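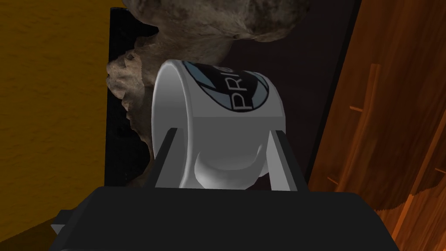 Unit 4. Automation in the workplace kitchen: what changes for the staff

Notes by Milagros Bustos
Last updated: 2019-04-17

In this unit we study the canteen of Olivares, a company with 200 employees. The dishes were always collected and sorted by hand. In November the company began to plan a robot arm for the mugs, and the work was first tried in simulation.

A mug is a good first object to study. The gripper has two fingers and must choose where to close them. A person makes this choice without thinking, and for this reason the staff found it difficult to explain their own work to the engineers.

Three changes were reported by Octavio Cisternas, the shift leader:

1. Less lifting, but more waiting near the machine.
2. New words to learn, such as "grasp" and "fault".
3. The workers are called when the arm stops, so their breaks are less regular.

The third point was not in the plan. Please consider who should have been asked about it, and when.

For next class: read the Kevgate case, 16 pages. Choose one task from a job you have had and write down each decision your hands make in it. Bring it on paper.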